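Ticket 860: Suture thread frays and slips at the swage end, practice bench 3
Product line: Tufa tissue pads / Korbridge training thread
Site: Avport skills room
Status: Closed, with follow-up
Opened: 22 January 2022

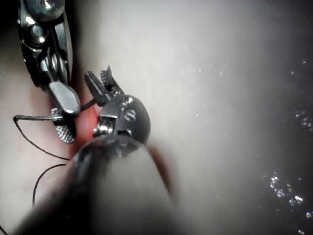

Attachment 1. Needle held in the upper left jaws, thread running off its bent end, second instrument close by.

Reported problem

Bench 3 reports that the black training thread frays within the first few passes through the pad. On two occasions the thread came off the needle completely while being pulled through. The user changed to a new packet from the same box and saw the same result. Bench 2 uses the same thread and has no complaint.

Requested: replacement thread, or confirmation that the box is bad.

Environment

Pad: Tufa soft tissue pad, smooth face, pale surface with red area
Thread: Korbridge practice suture, black, needle attached, box lot 729
Pad lubricant: Saltico gel, applied by the user before each session
Exercise: single running stitch, then a tied knot at each end

Log entry 1

Asked the user for the lot number, the number of passes before fraying starts, and where on the thread the damage sits. Reply: lot 729, damage always within a finger width of the needle, never in the middle of the strand or at the tail. Fraying starts on the third or fourth pass.

Damage restricted to one end does not fit a bad spool. A spool fault would show up at random points along the strand.

Log entry 2

Requested an unused packet from the same box. Pulled the strand by hand at the needle end with steady force. No slip. Ran the strand between finger and thumb over its full length. No rough spots. Repeated with a second unused packet, same result. Box is not considered the cause at this point.

Log entry 3

Reviewed attachment 1 for how the needle is held. The lower jaw has a fine cross-hatched gripping surface; the jaw above it is flat and smooth. The needle extends to the left, and its left end bends sharply downward into the thread. The needle supplied in this lot is an even curve from point to swage, so a sharp bend at the thread end is not as supplied.

Asked the user where the needle is normally picked up. Reply: "Wherever it is easiest, usually near the thread."

Gripping close to the swage is a known way to crush the joint between needle and thread. A bent swage end also drags a corner through the pad on every pass, and the thread takes the wear immediately behind it.

Log entry 4

Reproduced on bench 2 with thread from the bench 3 box.

Test A: needle gripped two thirds of the way back from the point, pulled through following its curve. Ten passes. No fraying, no change in the shape of the needle.

Test B: needle gripped at the swage, pulled straight instead of along the curve. Needle bent at the swage on pass two. Fraying visible on pass four. Thread came off on pass seven.

Test B matches the report.

Log entry 5

Checked whether the pad makes it worse. The bench 3 pad had been in use since May and the gel had dried to a tacky film along the old stitch line. Pull-through on that line was noticeably stiffer than on a clean part of the pad. Washed the pad in lukewarm water, patted it dry, applied a thin coat of Saltico gel. Pull-through returned to normal.

Repeated test B on the washed pad. Needle still bent, on pass three. The dry gel adds load but is not the root cause.

Root cause

Needle gripped at the swage and pulled in a straight line. Contributing: dried gel on the pad.

Resolution

1. Discard any needle with a visible bend. Do not straighten and reuse.
2. Grip the needle on the body, away from both the point and the swage.
3. Follow the curve on the way through. When the point is out, regrip on the body before pulling.
4. Once the needle is clear of the pad, draw the slack through by the thread itself, using light jaw pressure. The cross-hatched surface will mark the strand if it is clamped hard or allowed to slide.
5. Wash the pad at the end of the session. Store it flat and uncovered until dry, then return it to its tray.

No replacement thread issued. The remaining 77 packets in the box are released for use.

User confirmation

User ran the full exercise on the washed pad with a new packet and reported one slightly rough spot near the knot, no separation. Accepted.

Follow-up

Pad washing added to the closing list for all benches. Bench 1 pad has a tear at the corner and is logged on a separate ticket. Reopen this ticket if thread from lot 729 separates while the needle is still in its original shape; keep the needle and the loose strand together in a bag and note the pass number on the label.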